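Learning to Search Slowly: A Talk With the Head of the Osta Dive Club
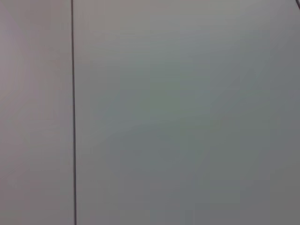

First trips to the Kirkex

The club's founder began diving the Kirkex, a coastal freighter lying in 40 feet of water, when she was a student. "I went in looking for brass and came out with nothing," she said. "I swam right over it for two seasons."

What she teaches now

Her course at Tapsell runs 8 evenings and covers line searches, slack tide and state salvage rules. Students work in pairs with one reel. "Most people swim too fast," she said. "I make them do the same lane again." The next course starts in September.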